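Moving to a smaller town for work, worth it?

Posts: 49

virnon_k
I have an offer from a company in Ondgate. The salary is a little lower than now, but the rent is almost half. I am 31, no children. I visited one time in December and it was very quiet. Did somebody here make such a move and regret it?

JLorente
I did it two years ago, from a big city to Carretero. The first winter was hard for me. After five in the afternoon the streets were empty and I knew only the people from my office. I used to eat dinner in front of the computer, which I do not recommend.

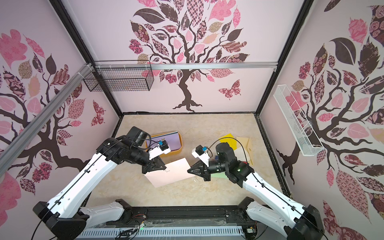 What helped me was to join things before I felt ready. I went to a choir, although I sing badly, and after some months I had people to call on a weekend. I also save 241 a month compared with before, after I pay for the car. So please include the car in your calculation, because the bus stops at 8 pm.
Julián

flamo
Sorry, I disagree with the choir advice. Not everybody can make friends like this. I lived in Ondgate for 2 years and people were polite, but they all knew each other from school. I moved back and I pay the high rent with pleasure.

N. Solanki
flamo, which part of Ondgate? I live near the station and my experience is different. My neighbors invited us in the first week.

flamo
The north side, behind the hospital. Maybe it is different by the station, I can accept that.

virnon_k
Thank you all. I did not think about the car. Narendra, may I send you a private message about the rents near the station?

N. Solanki
Of course, please write to me.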